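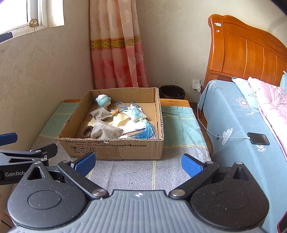 **Vous chroniquez tous les disques reçus ?**
Non. On en reçoit 67 par mois, on en garde une poignée. Le reste ressemble trop à son dossier de presse.

**Peut-on payer pour passer plus vite ?**
Non plus. Méfiez-vous d'ailleurs des sites qui disent oui.

**Mon single a plus de 600 000 écoutes, ça compte ?**
Pas vraiment. Ça s'achète, et assez bon marché.

**Qui écrit ?**
Svitlana Tkachenko et Orest Sirko. Ils ne sont pas toujours d'accord, voir leurs deux avis sur Garville.

**Et les notes sur 5 ?**
Supprimées en octobre. On n'y croyait plus guère.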